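The Shoe Rack Post I Have Been Threatening to Write

Okay, I finally did the shoes! If you've been around since October you know the pile by my front door had reached the point where Koen tripped over it every single time he came by, and he comes by a lot.

I went with a cream plastic rack with arched ends and metal rods for shelves, and I love it so much more than a person should love a shoe rack. The arches make it look a little like a tiny garden gate. Annelies voted for the big closed cabinet from Elolex (gorgeous, but my hallway in Ernden is about as wide as a bathtub), so cream plastic it was.

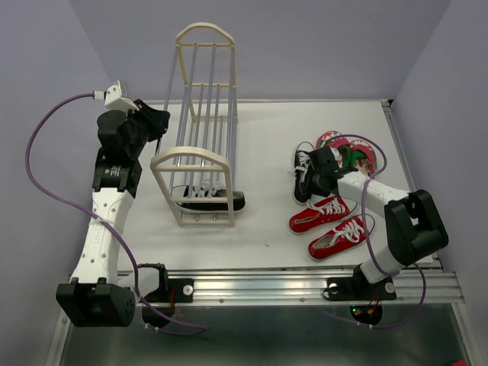
My one rule so far is that sneakers go on the bottom. High-tops are tall and floppy and they eat up a whole shelf if you let them, so I lay them on their sides, toes all facing the same way. Low-tops are so easy by comparison! Red ones get the middle, where I can see them, because they make me happy when I'm leaving the house at 8 in the morning.

Also, pull the laces inside before you put anything away. They slip down between the rods and then you grab one shoe and three come with it. Ask me how I know.

Next up is the coat hooks. Amber has opinions about coat hooks, so that one might take a while.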